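Grillon Gromcombe work table, cream top — bought two, review after a few months

Posted February 16, 2021

Quick one as I've had a few messages asking and I keep typing the same reply out. We've had two of these since October, pushed together long edge to long edge to make one big surface. £218 each, delivery on top. Not cheap for a plain table, not silly money either.

Delivery first. Flat boxes, heavy. 41 kg on the label and I believe it. The driver left both just inside the door and went. Get a second person. I dragged the first one along the hall by myself and took a lump out of the skirting board, so that was a good start.

Putting it together. Six bolts, one key in the bag, a sheet of drawings with hardly any words on. Fine on the whole. The drawing for the underframe is printed so faint I had to take it to the window. Top goes face down on the floor, frame on that, bolts in loose, then tighten all of them at the end. First time round I tightened as I went and the last bolt wouldn't line up, so had to undo the lot. Second table was done before the kettle boiled, nearly. The key is soft rubbish, by the way. Rounded off on the second table. Use your own.

The top is the reason to buy it. Pale cream, quite calm to look at, doesn't glare the way our old white one did under the ceiling lights. Small dark bits show up beautifully on it — screws, offcuts of wire, that kind of thing. You drop a washer and there it is. The flip side being that everything else shows too. Pencil, coffee rings, black smears off rubber feet. Wipes off with a damp cloth if you get to it the same day. I left a tea ring over a weekend and it took washing-up liquid and some rubbing. Permanant marker: don't. There's a little blue line near one corner that's going to be with us for ever.

Edges are decent. Slightly rounded, kind on the wrists. One corner on the second table had a tiny chip straight out of the box. Emailed Grillon with a photo, they offered a bit off or a new top, I took the bit off because I couldn't face the bolts again. Reply came next morning, can't fault that.

Wobble. Long way round, none to speak of. Side to side, a bit, if you lean on the end and shove. Our floor isn't level so I ended up winding the feet on one table out nearly as far as they go to match its neighbour. With both pushed up tight the pair of them steady each other and I've stopped noticing.

Depth is what sold me on having two. Work happens on the front one, laptop and the other bits live along the back of the far one, and you still get a clear patch in the middle. On a single table the laptop was always under my elbow. Bit of a stretch to the back if you're short. I stand up.

Legroom good, no bar across at shin height. Ordinary office chairs tuck under, the ones with arms don't quite.

What I don't like. No cable holes at all, so leads just hang over the edge or wander across the top. I looked at the Torkov before buying and that has a slot along the back, which I now slightly wish I'd paid for. But the Torkov only came in dark grey and the top felt rough in the showroom. The Huỳnh one is lighter and folds, handy if you need to clear the room. Too bouncy for me though. Write on one end and the other end jiggles.

Also there's no way supplied of joining two together. For a table that's sold as "modular" on the website that's a cheek. We've got clamps underneath and they hold, mostly.
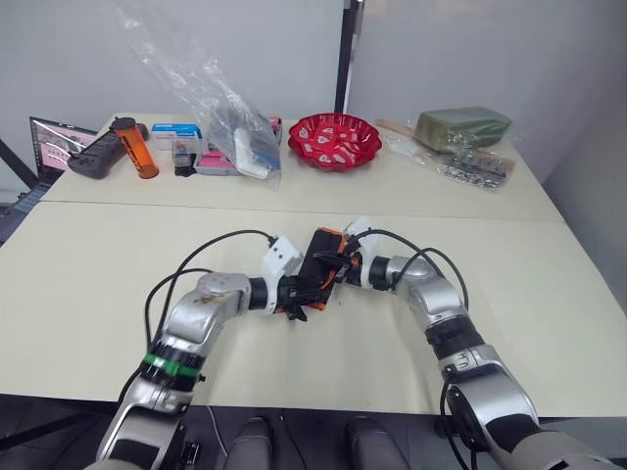
Can you feel the join when you work across it?

Only just. There's a thin line where the two tops meet and a sheet of paper will catch on it if you're writing right over the top, but a mug or a keyboard slides over fine once the feet are set to the same height.

Crumbs and dust do get in the gap. I run a bit of card down it now and then.

Would I buy them again? Think so. Would do it with a better key and someone on the other end of the box, and I'd check the corners before chucking the packaging. If your floor's flat and you only want one table it's an easy yes. If you've got loads of wires go and look at the Torkov first.

Four out of five. Lost one for the cables and the modular nonsense. Will update if the top starts lifting or anything, nothing so far. Oh and the smell — it had a sort of new-shoe smell for the first week or so, windows open, then gone.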